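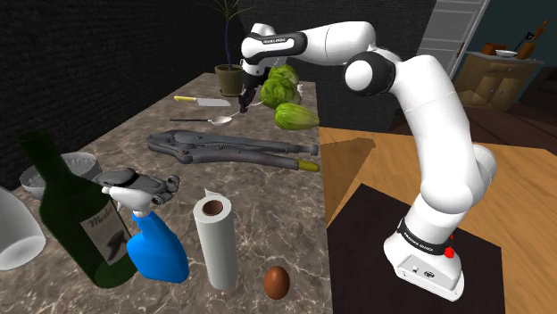

Stone pattern on a long counter, with green vegetables.

Ellery peel-and-stick counter film, six months in
Posted November 7, 2024 by Carys Prosser

Quick one between shifts. A few of you asked if the film is still holding up. Mostly yes. Details.

Background for anyone new. Rental kitchen, old beige laminate with a burn ring by the stove. Landlord said do what you want so long as it peels off. Real stone was never going to happen, lowest quote I got was 700 and that was for the short side only. So I bought the Ellery film in May, the gray stone print, 46 dollars a roll. Took 3 rolls. Could have been two if I hadn't wrecked the first one at the sink.

Putting it on. Clean the counter, then clean it again. Dish soap, then rubbing alcohol, let it dry. I skipped the alcohol behind the toaster and that's exactly where it lifted. The backing has a grid printed on it for cutting, and the grid is good, lines were straight. The squeegee in the box is junk. Use a bank card wrapped in a sock.

Corners are the hard part. Warm it with a hair dryer, pull gently, tuck under. Too warm and the print stretches, and then the stone looks smeared. I have one smeared corner. It lives under the dish rack.

Pattern repeat – this is my main gripe. It repeats every 40 inches, and there's one dark vein shaped sort of like a boot. On a short counter you would never notice. On mine you get the boot, then the boot again. My friend Flora Dunbar spotted it before she had her coat off. If you have a long run, flip every other piece so it doesnt line up.

Day to day. Coffee wipes off. Beet juice wipes off if you get to it the same evening. Turmeric did not, there is a yellow thumbprint near the fridge and I've tried baking soda, dish soap, that pink paste stuff. Still yellow.

Knives, no. Use a board every single time. Got lazy with a lime and there's a slit now, maybe an inch. Put a dab of clear nail polish on it so water wouldn't get under. Seems fine so far.

Heat. The box says OK for warm dishes, which tells you nothing. I use a trivet for everything. Soup pot, trivet. Mug, nothing, no marks.

Seams. Overlap them a little, don't butt them. My butted seam opened up in the summer and collects crumbs. The overlapped one by the window is still flat.

Versus the Kindia film, which I had in the last apartment: Kindia is thicker and hides bumps better, but it's shiny and shows every swipe of the sponge. Ellery is matte. I'd take matte. Kindia does come off cleaner, I think. Peeled a test strip of the Ellery under the microwave last week and it left glue, little gray worms of it. Cooking oil and an old rag got rid of them. Slow work though, and I have a whole kitchen to do when I move out.

Would I buy it agian? For a rental, yes. For a house I owned I'd save up. Four stars, minus one for the boot.

Shelf liner review next, the Plotomora one, once I've emptied the cabinets.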